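Monday, late

I've been meaning to write all evening and instead stood in the kitchen eating crackers over the sink, so now it's nearly bedtime and this will be a ramble. Laundry day, start to finish. I do love a day with only one subject, even when the subject is shirts!
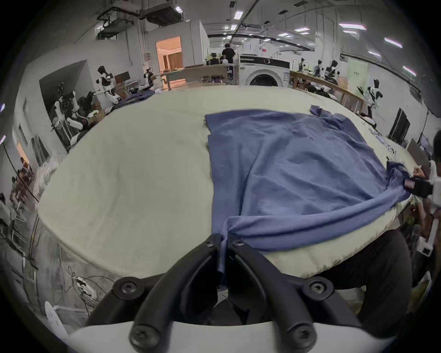
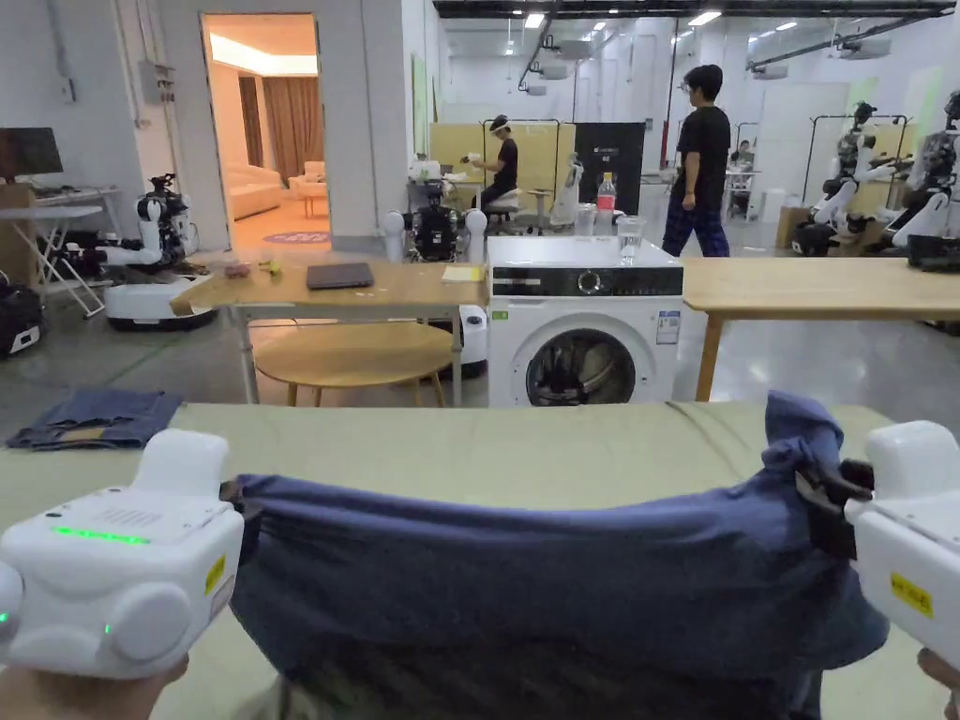

Blue things on a big covered table, both times.

I had a long think about folding on the drive home past Dirneck. My grandmother folded everything in thirds, sleeves tucked behind, and patted each piece when it was done as if it had been good. I still do the patting. Jeans I can manage with my eyes shut (in half, seat tucked in, up from the hem), but a big soft piece of cloth gets away from me every time. I chase one corner and the other three wander off, and then I have to shake the whole thing out and begin again, grumbling.

What I want at home is a padded table. I've been folding on the bed for 23 years and my back has opinions about it. There was one in the window at Economou, a lovely solid thing, for 900, and I laughed out loud on the sidewalk. I could put an old quilt over the dining table for 40 at most, and pin it underneath at the corners. The one from the Skultwood house would do, the faded one with the mended edge, if the moths haven't been at it.

There are still 3 loads of my own waiting in the hall, towels mostly, and the sheets from the weekend. They can wait until morning. I did bring in the pillowcases before the dew came down, and they smell wonderful, so I'm going up to put one on right now.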